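Zustia Sim Rooms – Demonstration Recording Package
Reviewed for the equipment catalog by Edeltraud Nägeli. Page updated August 6, 2018

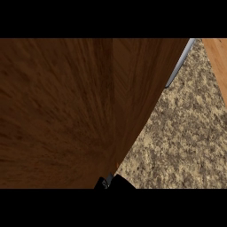 Most of what gets sold as "training data for robots" is a folder of recordings that somebody else made, in a room you will never see, for a job you don't have. Zustia at least lets you make your own. You get a set of simulated furnished rooms, a robot arm with a gripper, and a recorder that logs every move while a person steers. Whether the examples are any good is still up to the person steering, and the brochure is rather quiet on that point.

What you get
Room set with wood furniture and carpeted floors
Arm and gripper model, gripper view included
Recorder and playback tool
500 sample demonstrations
License for one workstation
Hand controller (Ultberg) sold separately

Price: 2730 per seat, first year. Renewal on request, and do request it in writing.

About those 500 samples
I played back a lot of them. 137 are what I would call clean: the arm goes where it should, the grip closes once, the run ends. The rest have pauses, second tries, or an operator who seems to be thinking about lunch. Zustia says the messy ones are there on purpose, to teach recovery. Maybe so. They aren't labeled that way, so you will be sorting them yourself before you train anything.

The gripper view
Close to furniture, the gripper view can fill up with wood grain and little else. A big dark side panel tells a learner almost nothing about where the arm is. The textures also go soft at short range. If your task involves reaching down beside a cabinet or near a table leg, record a test batch first and look at it with your own eyes. Black bars above and below the picture are saved with the footage unless you crop on export. The crop box is off by default – check it before a long session.

Does it carry over to a real arm?
The old brochure from January promised "direct transfer." The current one says "supports transfer," and I prefer the second wording. We have seen no test results from Zustia on carpet, and simulated carpet doesn't drag on anything the way the real stuff does. Plan on recording real runs too. How many, I can't tell you, and I would be careful with any seller who can.

Compared with Kevska
Kevska's recorder is easier to learn and exports faster. Its rooms are plain boxes with flat colors. Zustia's rooms have more surface detail, which helps if your learner gets confused by patterned floors and costs you disk space if it doesn't. Mayrhofer also has a package, but would not send us a trial copy.

Before you order
Ask for the trial. It stops at 80 recordings, enough to find out whether your operators can stand the controls. Mine needed a few days before their runs were worth keeping.
Deleted runs stay on disk until you empty the session folder by hand.
No refunds once the license key has been used.

Order code and shipping terms are on the price sheet. Phone support is mornings only.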